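Sinau rice price – is the new ceiling working where you live?

macedo_reader
I moved to Stovholm two years ago, but my parents are still in Sinau, so I follow the prices there every week. In March the government put a ceiling of 1,994 on the 2 kg bag of rice. My mother says the shops near her respect it, but the shelves are empty by ten in the morning. Is it the same in other districts?

wirkwood_east
Same in Wirkwood. The ceiling exists on paper. At the market the seller asks 400 more and you pay, or you go home without rice.
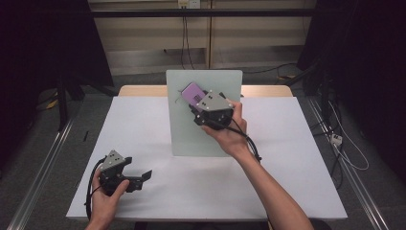 macedo_reader
Then who is checking? I read that inspectors visited 113 shops in the capital, but I did not find one word about the markets.

plainledger
I don't agree that the ceiling is the problem. Before it, the price went up every few days and wages stayed where they were. At least now a pensioner who comes early can buy a bag.

wirkwood_east
A pensioner who comes early, yes. My aunt cannot stand in a queue for three hours. The importers must buy dollars at the street rate, and with this ceiling they lose money on each bag. Of course they bring less.

plainledger
The importers said this last year also, when there was no ceiling. I would like to see their accounts first.

macedo_reader
Perhaps you are both partly right – the central bank should publish who receives dollars at the official rate. My father was a union man and he asks for this since the first devaluation.

Comments (3)

tollgate: In our town the bakery has started to accept only foreign coins.

quietharbour: Wages for teachers were not paid in full again. Please open a thread on this also.

plainledger: @quietharbour there is one already, look under Public Sector.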